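I've been writing screenplays, badly and then slightly less badly, for a good few years now, and I've done all of it in whatever software was free that week. So when my writing partner Padmavathi Chacko told me she'd bought a copy of Trolex and was never going back, I rolled my eyes, waited for the next sale and then bought it myself. I've now taken one whole feature through it, from index cards to a draft I've sent to real people, and I have opinions!

Quick background for anyone who hasn't come across it. Trolex is a scriptwriting program for desktop, with a companion app for your phone. You pay once, £77, and that covers two machines. No subscription. After years of watching every bit of software I like turn into a monthly bill, I was half sold before I'd opened it.

The writing page itself is lovely. It's plain, it's quick, and it guesses what you want next about as well as a program can. Tab takes you from action to character, return drops you into dialogue, and it remembers your scene headings so you're not typing INT. BOAT SHED - NIGHT over and over (my script has a lot of boat shed in it). I came from a program that would freeze for a second whenever I pasted anything longer than a page, and Trolex hasn't done that to me once, even when I dragged the entire second act in front of the first to see what would happen. What happened was a mess, but that was my mess.

The card board is where I spent most of August. Each scene gets a card, you can colour them by storyline, and moving a card moves the scene in the script. Lots of programs say they do this. In Trolex you can also park a card in a side tray called the Shelf, and the scene comes out of the draft without being deleted. I had 27 scenes on my Shelf at one point, which should tell you how the August rewrite was going. Four of them found their way back in, including an argument on a slipway that is now my favourite thing in the whole script.

My film is called Soltdale, by the way. It's set in a seaside town where the last cinema is closing and the projectionist won't hand over the keys. Sarita Negi read the first draft and said it was two films in a coat, and she was right, so being able to colour the two films differently and see where they'd got tangled was a massive help. Pink for the cinema, blue for the family. There was a stretch in the middle with no pink in it for pages and pages. I'd read that stretch dozens of times and never noticed!

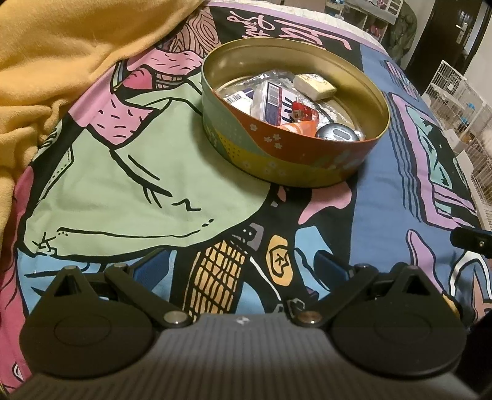 Right, the notes. You can pin a note to any line, and you can choose whether it prints. Good. You can also give a note to a person, so when Padmavathi and I were passing the script back and forth, hers came up in green and mine in orange. Also good. But there's no way to reply to a note. You have to write a second note and pin it to the same line, and then they sit on top of each other like two people on a bus seat, and you can only read the one underneath by dragging the top one out of the way. We ended up ringing each other instead. For something aimed at co-writers that's a really odd gap.

The live sharing is fine if your internet is fine. Mine isn't. When the connection drops, Trolex saves your own version and asks you to sort out the differences later, and the screen it gives you for this is dreadful - two grey columns, tiny type, and a button marked Resolve that doesn't tell you which side it's going to keep. I lost a page and a half that way. I got it back from the backups (it keeps the last 200, bless it), but I had a very bad ten minutes first.

The phone app I can take or leave. It's nice for reading a draft on the train, and it'll read the dialogue aloud in a choice of voices, none of which can do a joke. I wouldn't want to write a scene on it. I did use it for jotting down lines when they came to me in the supermarket, and those popped up in the desktop version without any fuss.

Exporting is the bit I was most nervous about, as I was entering the Grendanville new writers' scheme and they're strict about layout. The PDF came out clean, page numbers where they should be, title page exactly as I'd set it. Thắng Quách, who runs our writers' group and has read more scripts than anyone I know, couldn't find anything to moan about in the formatting, and he tried. He had plenty to say about the ending, but I can't blame the software for that one. One small warning: if you've got locked pages and you export to another program's format, the scene numbers go astray. I had to fix mine by hand.

There's a reports section too, which I ignored for weeks and then got a bit obsessed with. It'll show you who speaks most, which characters never share a scene, and how long your scenes run on average. My projectionist's daughter, supposedly a lead, had fewer lines than the man from the council. I've since had a word with myself.

Would I recommend it? If you write alone, yes, easily. It's quick, it stays out of the way, and the card board alone is worth the money to me. If you write with somebody else, and especially if one of you lives somewhere with rubbish broadband, I'd try the free trial together first and have a good go at the notes. The trial stamps a watermark on your pages but doesn't switch anything off, so you'll get a proper feel for it.

I'm giving it four out of five. Tươi Mạc is lending me her copy of the other one everyone goes on about, so I'll be trying the slipway scene in that next and will report back once I've worked out where they've hidden the dual dialogue.

Contact | © 17 October 2026 | Back to top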